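Why Are Bricks Laid in Rows?

Look at a brick wall and you will see the same thing almost everywhere. The bricks lie flat in long rows, and between them are thin lines of a different color. Each row is called a course. The lines are mortar, the paste that holds the bricks together. This page explains how a wall like that gets built, and how builders make one that bends.

What is a brick made of?

Most bricks start as clay, which is dug out of the ground. The clay is mixed with water and pressed into blocks. Wet clay is soft, so the blocks have to dry out before they go into a very hot oven called a kiln. The heat makes them hard for good. A brick that has been fired cannot turn back into mud, even if it sits in the rain for years.

The color comes mostly from the clay. Clay with a lot of iron in it turns red or orange in the kiln. Some bricks come out brown, and some come out nearly black. Even bricks from the same kiln can look different from each other - one may have been closer to the heat than another.

What does mortar do?

Mortar is made from sand, water and a powder such as cement or lime. When it is fresh it is about as thick as peanut butter. The bricklayer spreads it with a flat tool called a trowel, sets a brick on top and taps it down. Later the mortar gets hard.

Mortar has another job too. Bricks are never exactly the same size, and the mortar fills the small gaps so that each course stays level. Bricklayers often stretch a string from one end of the wall to the other and follow it.

Why don't the joints line up?

The short upright lines between bricks are called joints. In most walls, the joints in one course sit over the middle of the bricks below. The pattern the bricks make is called a bond. If all the joints were in one straight line from top to bottom, a crack could run right down the wall. When the bricks overlap, each one rests on two others and the weight is spread out.

You can test this with building blocks. Make one wall with the blocks in plain stacks and one with the blocks overlapping. Push gently on both. The stacks come apart first.

How do you bend a wall?

A brick is straight, so how can a wall be round? For a wide curve, the bricklayer turns each brick a tiny bit from the one beside it. The mortar joint is then a little wider on the outside of the curve than on the inside, like a thin wedge. From across the room your eye follows the whole curve and hardly notices the straight pieces.

For a tight curve, this trick does not work so well. The wedges would get too fat, and the corners of the bricks would stick out. Builders can use half bricks, or special bricks that are made with a curve.

A curved wall also stands up well. Take a sheet of paper and try to stand it on its edge. It falls over. Now bend the paper into a curve and try again, and it stays up. A long garden wall is sometimes built in a wavy line for the same reason.
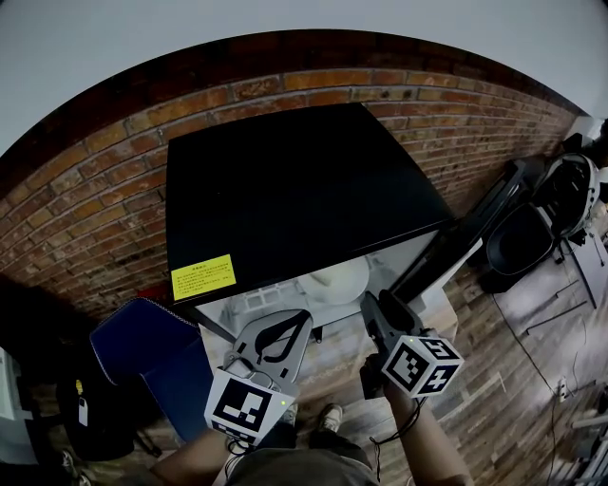

A curved brick wall indoors. The darker band of brick runs along the top, where the wall meets the ceiling.

Words to know

Bond: the pattern bricks make in a wall.
Course: one row of bricks.
Joint: the mortar-filled gap between two bricks.
Kiln: a very hot oven for clay.
Trowel: a flat hand tool for spreading mortar.

Try it yourself

Find a brick wall near your home or school. Follow one course with your finger and look for the place where a joint meets the brick above it. Then draw a small piece of the wall, four courses high, and color each brick the way you see it. You will probably need more than one red.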